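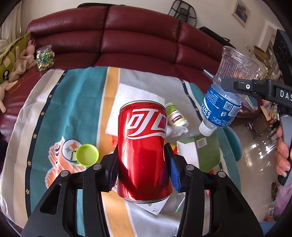 A remark was penciled under my last entry, unsigned, to the effect that red ink never dries on the Wirport paper and I should stop blaming the weather. Fair enough, and thank you to whoever it was, as it got me out of my chair and back to the press with a proper plan.

Thursday, started at half past eight, heaters on since seven.

The job is still the seed packets for the Stindport garden fair, two colors, red first and then the dark green over it. Last time the red was tacky after two days and came off on the back of the next sheet in the pile, those little pink ghosts we all know too well. I had written "damp room" and left it at that. The hygrometer by the sink did say 61 percent, so I wasn't making it up, but I had also changed the paper, the ink and the packing all in the same week, and that's no way to find anything out.

So today one thing at a time. I kept the Hisgate press exactly as it was, same rollers, same packing (one hard card, two sheets of tissue), and mixed one batch of red big enough for everything. The recipe is on the card marked 851 in the ink drawer: mostly the warm red, a little of the blue red, and a touch of opaque white no bigger than a pea. Please note that the card says "transparent white" in the old handwriting and that's wrong, or at least it has never given me the color on the sample stuck to it. I've crossed it out. If you disagree, leave me a note before you cross it back in!

First run, Wirport 90 gram, the soft one. Ten sheets at the inking we used last time. Beautiful solid on the big tomato, hardly any mottling, and you can feel the paper drinking it in. Small type at the bottom filled in on the e's and a's. I hung these on the line instead of stacking them.

Second run, same paper, half the ink. I took it off the disk with the knife and let the rollers go round for a good long while before printing, drank half a coffee. The type came up clean. The tomato looked thin and a bit salty, with the white of the paper coming through in specks. Glossy red on metal with white lettering on it, like a can, looks so solid that we all carry that picture in our heads and want it from uncoated stock, and I think that's half of why we keep over-inking. I know it's why I do.

Third run, the leftover Ruotsalainen stock from the calendar job. It's smoother and harder and has a faint cream color I had forgotten, which pulls the red toward brick. Half ink was plenty here. I'd have been happy to do the whole job on it if we had more than the one parcel, and the customer did ask for white.

By four in the afternoon I went down the line with a clean fingertip and a strip of newsprint. The full-ink sheets marked the newsprint at once. The half-ink Wirport sheets left a faint trace if I pressed hard. The Ruotsalainen ones left more than I expected, a definite smear along the edge of the tomato, so the harder paper is slower even with less ink on it. That goes against our visitor in the margin, at least for now. The Wirport paper is the quicker of the two, and the trouble looks to be how much I was putting on.

I haven't tried the drier yet. There is a tin of it on the second shelf, lid stuck fast, and I'd like to hold off until the morning check, so the next comparison starts from something I trust. I've also left the window over the type cabinets open a hand's width, please don't close it unless it rains.

Other things while I was there. The lower roller has a flat spot coming, on the left as you stand feeding. It doesn't show in print yet but I can hear it, a soft tick on each pass. The big K in the wood type has a new nick in the foot, and I filled it with a little wax for today – it won't last. We're down to one roll of tissue. The rag bin was full and I emptied it into the metal one outside, lid on.

For tomorrow: newsprint test again at 10, same pressure, same spots on the sheet. Then two hits of thin ink on the tomato only, with the type masked off, leaving a night between them if the fair people can wait. The red block is cleaned and back in its box. The green isn't mixed.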